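**Review: Toteo hand-held gripper kit, after a term at Histbridge robotics club**

We bought the Toteo in March for our garment folding project and have used it at every session since, usually with 4 students sharing. Assembly took one evening. The printed guide skips the step where the markers go on, so check the online version first.

The ridged pads are the best part. They hold a collar or a sleeve without dragging it, and they wipe clean. Trigger travel is long for smaller hands - our youngest members found it tiring after 18 folds or so.

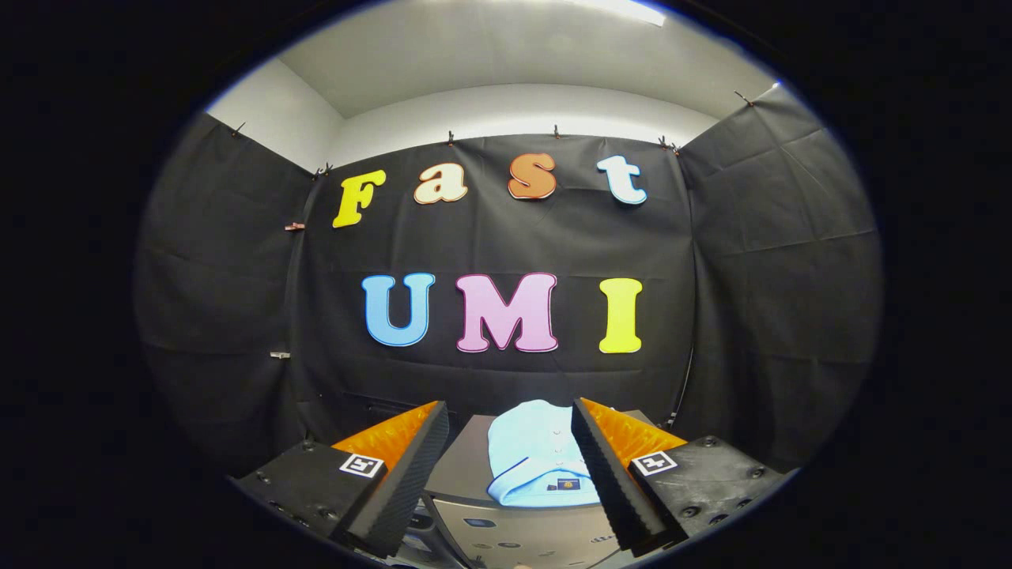
*Polo shirt between the fingers, in the booth with the black backdrop.*

Fabric matters more than we expected. Cotton shirts are fine. The slippery Claltex sports tops slid out until we slowed down and took a bigger pinch. The wide lens is good for close work, but the corners are dark and plain cloth gives the tracking little to work with - letters on the backdrop helped.

Spare pads come in packs of three and are dear. Sundaram, who supplied ours, replaced a stripped screw free of charge.

Four stars. We would buy a second one.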